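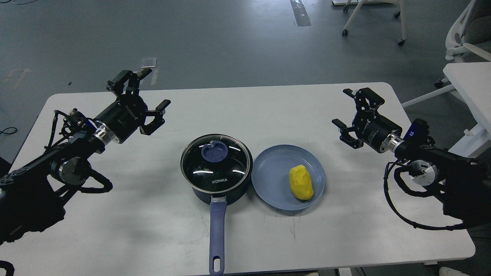
Start pose for the pan task, both grippers open, lid on.

Glass lid: policy closes the gripper beside the knob
Posted by Thiện Triệu, July

We are collecting teleoperated episodes for a two-arm task: lift the lid off a saucepan, then move the yellow object from the blue plate into the pan. I have 200 episodes. Transfer is fine. The lid is not — the trained policy often closes the gripper beside the knob and carries on as if it held something. The lid is clear glass and picks up reflections from the overhead lights. The pan and plate start in nearly the same place every time. Do I need more episodes, or different ones?

Umut Tatlı
Different ones. With a fixed start the model can learn a stored arm path and mostly ignore the knob. Move the pan between episodes and turn it so the handle doesn't always point at the front edge. Swap the plate to the other side in part of the set. Change the lighting too, or the reflections become a landmark.

Then record recoveries. Start with the gripper slightly off the knob, have the operator back out, realign and grasp. Label those separately so you can change their weight in training. I would collect 10 per pan position before retraining, and hold out one position for testing.

Also check the lag between the camera and joint logs. Ours was 6 frames and looked exactly like a bad grasp.

Plomwood
Just get more data. We had 1194 before ours worked. Matte tape on the knob might help, didn't try it.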